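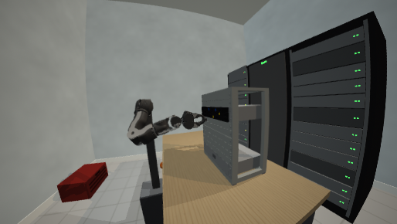 Will the people who look after our server rooms lose their jobs when an arm takes over the rack work?

At most sites the jobs stay and the work in them changes. Somebody still has to decide what gets touched, in what order and at what time, and somebody has to go in when the arm stops halfway. What goes is most of the night call-outs for small jobs.

This page sets out how to bring an arm into an existing room and how to change the shift work to go with it. It is based on the way we did it at Mulport and then at Hemness.

Before you start

You will need a written list of every hands-on job done in the room over the last month. Take it from the tickets and then check it with the technicians, who will know about jobs that never got a ticket. At Mulport the tickets gave us about 170 visits. The technicians added reseating cables after cleaning and silencing a panel alarm that came on for no reason.

You also need a model of the room. We used Plikier, but any simulator that accepts your rack drawings will do. Put in the real table heights and door swings. The drawings we had for Hemness were out of date and we had to measure again.

Step 1. Sort the jobs

Mark each job on the list as arm, person or both. Reading a panel, pressing a button and checking a status light are good first jobs for the arm. Leave anything involving a heavy unit, a damaged connector or a supplier's seal with a person. If the technicians disagree about a job, mark it person for now.

Step 2. Try the jobs in the simulator

Run each arm job in the model until it goes through 1000 times without a fault. Change the starting position a little between runs. Let the technicians watch some of these and ask them to write down where they would have done it differently. At Mulport this changed the order of the panel checks, and the new order was quicker for people as well.

Step 3. Agree who may stop it

Everyone who can enter the room must be able to stop the arm without asking. Put that in writing and give it to the shift leads before the arm is switched on. Starting it again is a separate matter. We limit that to staff who have done the two-day course.

Step 4. Change the rota

Do this after the arm has been running in the real room for 4 weeks, and not before. We changed the rota at Hemness in February, too early, and had to change it back for a while. When you do change it:

Keep one trained person on call for each site at night.
Pay the on-call allowance at the old rate even if the calls drop.
Give each technician some hands-on rack work every week, so that they keep in practice.
Move the time saved to named tasks. Ours went to labelling, spares and the cooling checks.

Step 5. Review the faults together

Hold a short meeting each week with the technicians and whoever maintains the software. Go through every stop, including the ones somebody made by hand. Don't use the stop log in appraisals. If people think it counts against them, they will stop using the button.

Common problems

The arm reports a job as done but the ticket stays open. Check that the ticket system is matching on rack number and not on room number.

Staff repeat the arm's checks by hand. Expect this in the early weeks and leave them to it. It usually fades once they have seen the logs.

Last updated October 4, 2023

Print this page
E-mail this page

Related items
Writing a stop procedure for shared rooms
Measuring a room for Plikier
On-call pay: questions from the Hemness shifts
Two-day restart course: what it covers
Kermani site: notes before the first survey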